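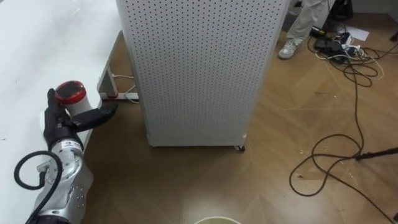
4.2 Items left on the tops of appliances

The second group of surfaces in the survey covers the tops of free-standing appliances: air purifiers, dehumidifiers, small fridges, printers and fan heaters. None of these is meant to hold anything. In the room books they are listed as equipment, and the cleaning rota at both sites mentions them only under dusting. They were added to the protocol after the pilot in September, when the two observers kept finding things on them that had no place on the recording sheet.

The full record holds 2,733 items. Of these, 135 were dropped because the surface had not been written down or because the entry could not be read, which leaves 2,598 for the analysis in this section and the next. An item was entered once, on the round when it was first found, and was not entered again if it was still there on the following round. Tissues lying together were entered as one item. A cup with a lid was one item and a cup with its lid beside it was two. This last rule was questioned by Ammann during coding and was kept so that the Kusow sheets, which had already been filled in that way, would not need to be redone.

Surfaces were sorted by height. Anything lower than 500 mm was left out, as the pilot had shown that things on low surfaces were mostly bags and shoes, put there on purpose and picked up again by their owners. The remaining surfaces were split at 900 mm. Desks and tables fall below this line. Most worktops sit on it or very near it, and for these we used the height written on the room plan. The upper group is made up mainly of shelves, filing cabinets and the taller appliances.

Tables and desks gathered the larger things: containers, boxes, bottles, food packaging with something still in it. People came back for many of these. Appliance tops gathered small, light waste. Used tissues were the most common entry, followed by sweet wrappers, bottle caps, receipts and the paper sleeves from drinking straws. The pattern was the same at Kusow and at Walau, although the Walau rooms had fewer appliances and the entries there were more thinly spread.

A tall purifier is a good example of a surface that invites this kind of use. It is flat, it stands at hand height for a person on their feet, and it tends to be placed where there is floor to spare, often beside a walkway or close to a door. A person with a tissue in one hand will pass it before reaching the bin. Several of the people we spoke to at Walau said they had put things down there meaning to take them on the way out.

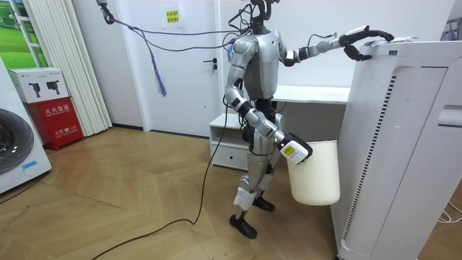

Figure 4. Tall air purifier with a small white item on its top and an open-topped bucket held next to it.

Clearing was done in one of two ways. In the first, each item was carried to the room bin, which stayed where it normally stood. In the second, a bucket was brought to the surface and the items were dropped into it there (Figure 4). The bucket was then taken on to the next surface and emptied at the end of the round. We had expected the choice to matter most in the larger rooms, where the walk to the bin is longest. In fact the gain was clearest on the tall appliances, whatever the size of the room. A tissue on a desk can be swept to the edge and caught in the hand. On a high, narrow top there is less room for this, and an item pushed too far goes down the back, where the appliance usually has to be moved before it can be reached.

Position on the top also made a difference. Items close to the front rim were lifted away in one movement. Items further back were often dragged forward first, and on units with a vent slot set into the top the soft ones could catch on it. Ruairi Munro's field notes from Kusow have a number of remarks on this, mostly about tissues, and suggest working from the back of the surface towards the front.

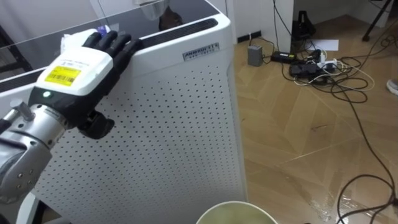 Crumpled tissue raised a further problem in the coding, as it often lay over or against something smaller. A wrapper or a cap under the edge of a tissue was easily missed from the doorway, which is where the first look was taken, and only came to light once clearing had started. Such items were added to the sheet afterwards and marked with a cross. They are included in the totals. We did not try to correct for those that may have been missed altogether.

Cups were treated separately. Any cup found on an appliance or on a surface near it was checked for liquid before it was moved, and a cup that was not empty was carried upright to the sink and left out of the bucket. This slowed the round but kept the paper waste dry, so that it could be weighed. It also meant that a cup and a tissue found side by side ended up with different clearing codes, a point to bear in mind when reading the tables for mixed surfaces.

Three other remarks were made often enough to be worth recording. Dark glossy tops showed dust and smears as soon as an item was taken off them, and cleaners at Walau tended to wipe these even on days when dusting was not due. Appliances on castors were sometimes found turned away from their marked position, which changed the side from which the top was easiest to reach. Last, two of the room users asked whether a small tray could be fixed to the top of the purifier in their room. We declined while the survey was running. The effect of fixed trays on shelves and filing cabinets is taken up in Section 4.4, using the Bindeo rooms.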